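# Drinks trays and bottles – questions we receive often

This page is for guests of the Hiltolport meeting rooms who serve their own drinks. We wrote it after many of the same questions came to us by telephone. If your question is missing, please write to the front desk and we will add it.

**Which tray do I use for bottles?**

Please use the red plastic one. It has a low rim on all sides and rounded corners, and it is easy to wipe. The Millet trays on the upper shelf are for cups and biscuits only. They are flat at the edge and a bottle can slide off them. 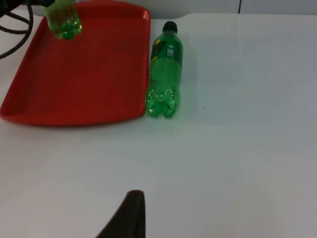
*Red serving tray and a green soda bottle, laid beside it.*

**Should bottles stand or lie down?**

On the tray they should stand, with the label to the outside so that your guests can read it. On the table you may lay a closed bottle on its side while you prepare. Check first that the cap is tight. A round bottle can roll, so keep it close to the rim of the tray and well away from the edge of the table.

**How many bottles can I put on one tray?**

We recommend 3 large bottles at most. More than this is heavy to carry, and the tray begins to bend in the middle. For a bigger group it is better to walk two times.

**Where do I put the tray on the table?**

Put it to one side and leave the rest of the table free for papers and glasses. In the Fitia room the best place is near the back edge, with the short side of the tray towards the people who are sitting.
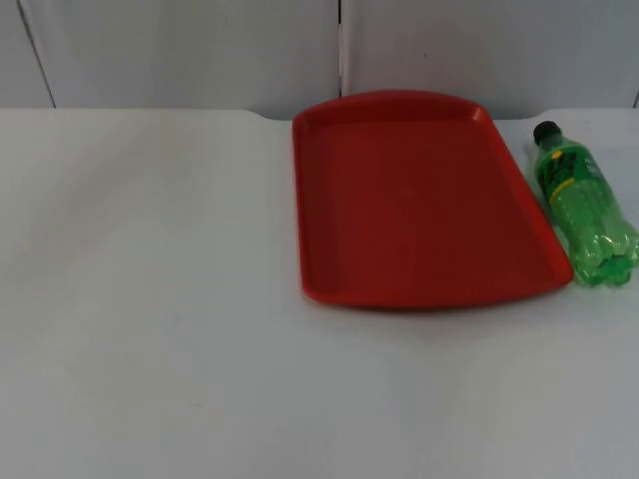
If you use the Mitus room, the table is smaller and the tray can go on the side cabinet. Please do not put it on the window sill – we have lost several glasses in this way.

**What is the correct way to load the tray?**

Place the tray on the table first and load it there. Hold each bottle around its upper part and lower it slowly until the base is flat on the tray. Begin with the middle and then go towards the ends. When you unload, take the outer bottles first, otherwise the weight is only on one side.
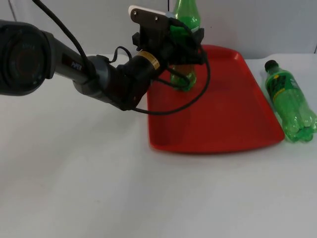
Before you lift the tray, move it a little with both hands. If a bottle shakes, put it nearer to the middle and try again. One person should carry and another person should open the door.

**Can I pour while the bottle is on the tray?**

It is better to take the bottle off. Pour on the table, close the cap and put the bottle back. Fizzy drinks should rest for 2 minutes after carrying, or they will come out over the neck.

**How do I clean the tray?**

Warm water, a little washing-up liquid and a soft cloth are enough. Please do not use the rough side of the sponge, it makes the plastic dull. The white table tops can be cleaned with the same cloth, but sticky drops should be wiped at once.

**Where do the empty bottles go?**

In the bin for plastic beside the lift, with the cap on. Half-full bottles can stay in the small fridge until the evening and are then poured away.

**Can I borrow extra trays for a large event?**

Yes, for events with more than 30 guests. Please ask the front desk one week before. In June we have many bookings, so at that time two weeks is safer.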